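Category: Simulation, Notes

I've finished the second round of camera-height tests on Husska, our two-armed robot, and the results are clearer than I expected. All of it runs in simulation for now. The question was whether a policy trained in one bedroom layout would still find the laptop on the desk once we changed the room colours and moved the furniture.
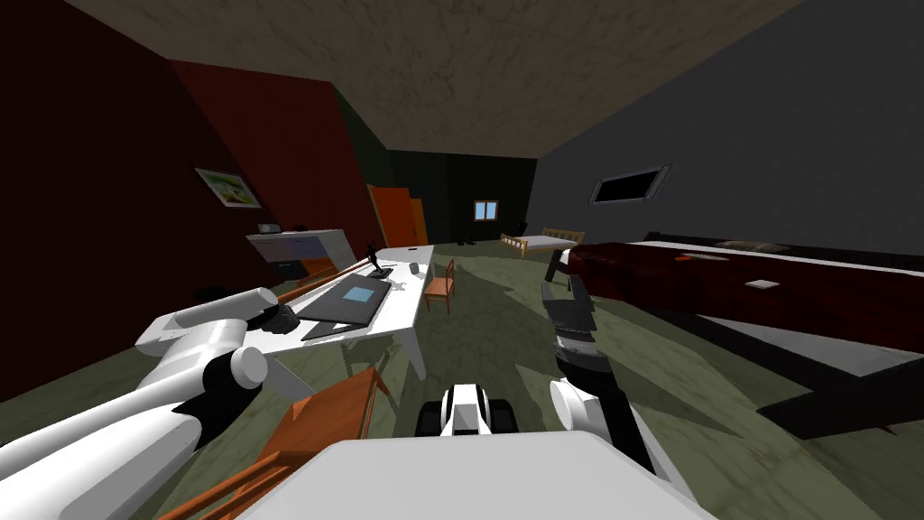
I generated 2,624 episodes with the randomizer switched off and 3,853 with it on. Both sets use the same arms, the same grippers and the same start pose. Telley handles the scene generation and Kofler is the small planner I wrote last winter to produce the demonstrations.

With the randomizer off, the policy learned the wall colour as a landmark. Swap the maroon for grey and the left arm drifted past the near end of the desk. With it on, the arm held its line in all 8 held-out rooms, though it was slower to commit.

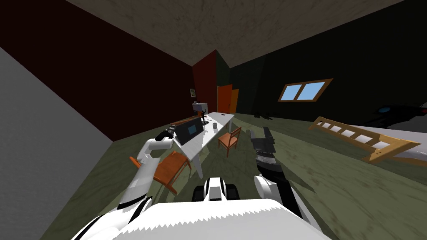

Tahsin Sivakumar
Research Engineer, Skastar

Chairs are still a problem. When one sits close under the left arm, the planner takes a wide path and the policy copies it even after the chair is gone. I'm going to rebalance the demonstrations and rerun both sets in September.

Last updated: September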